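2021-11-29

## Out and about: the open day at Sindetti

I'd been meaning to get over to Husanham for ages, so when Sindetti put the word out that they were opening their robot workshop for an afternoon I signed up the same evening (I was number 106 on the list, and very smug to be on it at all). If you haven't been, it's a nice walk from the station, mostly downhill, and then a terrible walk back.

We were met at the door by Engelbert Hämmerli, who runs the demonstrations and has clearly answered every question a visitor could think up. He took us straight through to the arm. I'd pictured something enormous in a cage, the sort that welds car doors, and instead we all stood by a white table with a couple of baskets on it and a big roll of packing tape. Engelbert explained that a roll of tape is a really good thing to practise on. It's round, it's shiny, it has a hole in the middle, and a robot has to settle on which bit to hold before it can do anything else. The close view comes from a little camera down by the gripper, and I loved that one – you feel as if you're the one reaching for the tape! 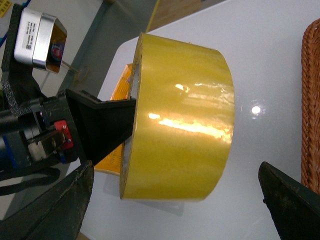 ### The sorting table

The task is dead simple to describe. Things get sorted between two baskets, a yellow one and a brown one, and the tape is meant for the brown. A toddler could do it, as the man next to me pointed out quite loudly. Engelbert was very good about this and said yes, but a toddler has had a couple of years of practice and never has to be told what an edge is.

What I enjoyed most was the shopping, if I can call it that. There's a plastic croissant, a carrot with its green top still on, a purple foam block, a little jar and a small black-and-white toy animal that I'd have happily taken home. Each one asks for a different sort of grip, and I found myself guessing before every go which would be the awkward one. (I said the croissant. Engelbert said the jar. We never did settle it.)
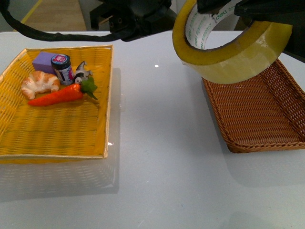 I asked how many tries a robot needs before anyone trusts it with a new object, and the answer was that it depends who you ask. For their current project, which they call Grurnness, they've logged 228 goes with the tape so far, and Engelbert counted 97 of those as good enough to keep. I thought that sounded a bit rough on the other ones! He said the poor ones get looked at as well, usually on a wet afternoon with a lot of tea.

### Sofas, tea and questions

I'd expected a bare sort of place and it's much more like a big shared room, with padded chairs and a sofa just past the table. I was eyeing up that sofa from the minute we got in. Somebody asked about jobs (would it take any?), somebody else asked whether it could fold a fitted sheet, and I'm sorry to say the sheet got the longer discussion. The short answer is no, and please don't hold your breath.

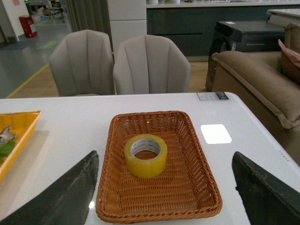 *The tape in the brown basket at Sindetti's open day, Husanham.*

They're planning another afternoon in January, with the Wysocka group coming over to show their own set-up alongside. Places are free but you do have to book, and children are welcome if they come with a grown-up. I've put my name down already. If you fancy sharing a lift, drop me a line before the next newsletter goes out – I've got room for three in the back, or two and a pushchair.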